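Wendercombe Shared Laundry: Frequently Asked Questions

Last updated 10 March 2024

Who can use the laundry room?
All residents of the house and their overnight guests. If your guest stays longer than 3 nights, please write to Kurniawati Simanjuntak so she can put the name on the list by the door.

Where do I leave my basket while the machine is running?
On the floor along the wall, please, and not on top of the dryer. The dryer shakes a lot in the last minutes and in February a full basket fell down from it.

Do I need to buy my own basket?
Yes. The house had two common baskets before, but they always went to somebody's room and stayed there. Any basket is good if it has holes in the sides or bottom. Closed plastic tubs keep the damp inside, and after one night the clothes smell like a cellar.

I like the baskets with rope trim. Are they practical?
They are nice to look at and softer on the arms when you carry them on the stairs. The trim takes a long time to dry if it gets wet, so do not stand such a basket under the drying rack. To clean the plastic part, use warm water and a little dish soap, and for the trim only a damp cloth.

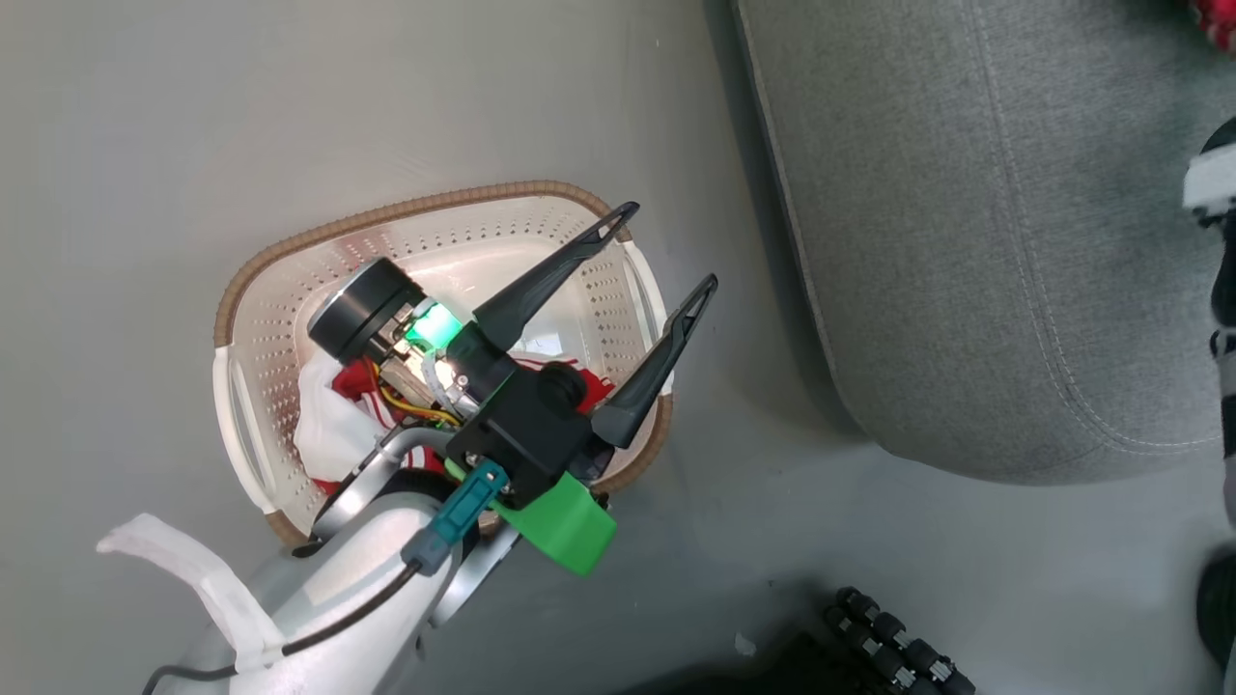
Can I wash red and white together?
It depends on the piece. If the red and the white are in the same garment, for example a striped shirt, wash it cold and take it out as soon as the program ends. Do not leave it lying in the basket in a wet heap, this is when the color moves. A new red thing should go alone the first 2 times.

My white shirt became pink. What can I do?
Do not put it in the dryer! Wash it again right away, still wet, with oxygen bleach if the label allows it. Jannik Kohlhase from the second floor has a box of it and is happy to share.

What does one wash cost?
The wash is included in your rent. The dryer takes tokens, which you can get from Santino Durán in the evening.

I found a sock that is not mine.
Please hang it on the line beside the window. We keep single socks until the end of the month and then they become cleaning rags.

The machine stopped and the door does not open.
Wait a few minutes and try again. If there is still water inside, do not pull the handle. Call Sekar Sopacua, her number is on the inside of the cupboard door.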